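Home Entries Archive About Write to me

November, a little past 9 at night

Feet up, tea going, and my head is still full of rules! Evelien Boersma and I spent the whole day on the tabletop tidying section of the Osbridge guidelines (the home robot ones, which I keep calling "the house rules" to annoy her). Draft 3 now. I thought we'd fly through it, because how much can you say about putting trash in a bin? Plenty. We lost most of the morning to where the grippers should wait before a task starts. I want them clear of the tabletop, full stop. Evelien wants a set height written down.
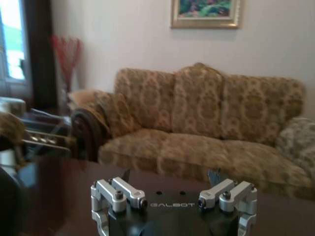 So we left it as "clear of the surface and anything on it" and she put a star next to it, which means she'll be back. Then Celeste Sequeira called from Dekker and wanted to know if one arm is allowed to hold the bin while the other one picks. I say yes, and I say it should be the normal way with a light bin! It keeps the thing from sliding on a polished table. She's worried about a liner slipping off the rim if it's gripped badly, and okay, fair, I wrote that in.

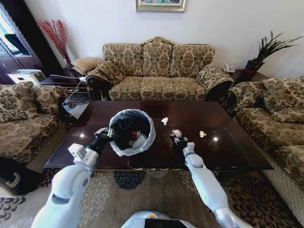
Vol. 3, p. 33

Where was I. Liners. The new line says the bag has to be folded over the rim before anything goes in, and I'm happy with it. I'm less happy with my rule on small paper scraps: one scrap per gripper, let go only over the opening, no tossing from the side. It reads like a note from a cranky aunt.
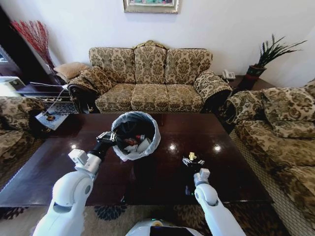 Evelien also wants a bit about shiny tabletops, because of the glare, and I said put it in the lighting section, and she said there is no lighting section. Well, there is now, and guess who's writing it. Tomorrow, after coffee.

Recent entries
Fiseo and the stop button argument
Zomon checklist, second try
1000 words on doorways
What Dekker sent back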